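Cutting Back on Screens, Month Two

I moved the phone charger out of the bedroom in June and bought a cheap alarm clock to replace it. The clock is loud and a little ugly. It works fine.

The first week I kept reaching for the nightstand anyway. By the second I had started reading again, mostly an old history of the Beaulieu canal that I gave up on years ago. I get through 30 pages on a good night and 2 or 3 on a bad one. The chapters on the locks are slow going, but the part about the flood at Clernier was worth the wait.

I also took the news apps off the phone. I still read the news, but at the kitchen table on the laptop, after breakfast. It takes less time that way and I remember more of what I read. 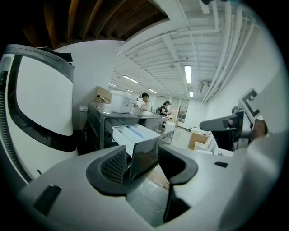 Gray finger pads, white shell on the left.

The harder part has been evenings. I used to come home, sit down and look up at ten o'clock with nothing done. Now I walk to Orow Street and back before dinner. I was hoping to reach 2000 words a week in my notebook as well, and I haven't come close. Most of what I write is grocery lists and complaints about the bus.

Sleep is better, though I also quit coffee after lunch, so I can't say which change did it. I may try a cup at three o'clock next week and see.

Still on the list: the tablet, which lives on the couch, and the group chat from my old job at Ivov, which I have muted but not left.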